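Clemier Deep Storage Bin, Gray

Item 13 in the Risstead Institutional Supply catalog
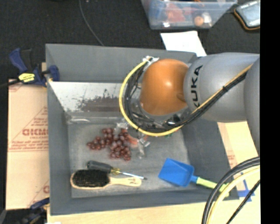 Wenceslao Domínguez writes that the bins in his stockroom have been in daily use for two years and that he would order them again, although he wishes the label holders were sold separately.

The Clemier bin is intended for schools, clinics and municipal stores that keep small parts and returned goods in open containers. The sloping walls allow contents to be reached from any side.

Maximum load: 80 pounds, evenly distributed
Color: gray only
Label holders: 2 per bin, supplied unattached
Minimum order: one bin

Bins should be washed with mild soap and warm water. Solvent cleaners — including the Silerard concentrate listed elsewhere in this catalog — are not approved for this product.

Orders received by 8th June will ship at the current price. Institutions with an existing account may direct questions on bulk orders to Catalina Pereyra in the Durán office.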